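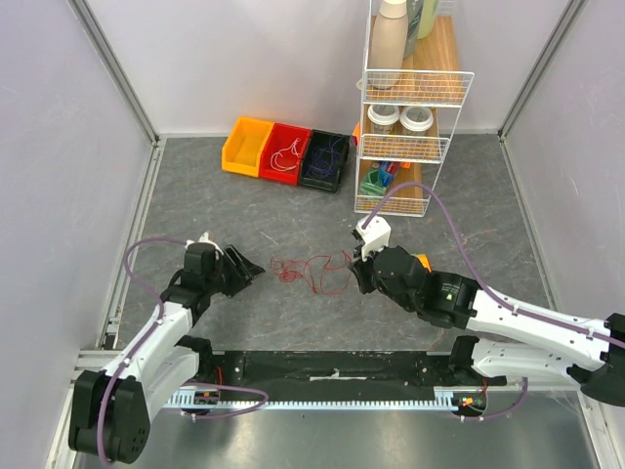

Orange bin empty, coiled white cable in the red, blue and purple in the black.

Re: cable bins, March sort

Ihor Zhuravel wrote:
> Is the red bin for white cable only?
> And where do loose wires go?

Red takes white cable, coiled – no loose ends over the rim. Black takes blue. Thin wire gets untangled first, then coiled and tied. Anything over 40 cm is kept.

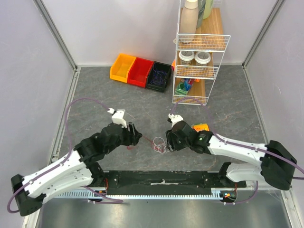

Thin red and white wires, tangled. Red bin empty.

Label for the orange bin is 931. Please check it against the Merlow list.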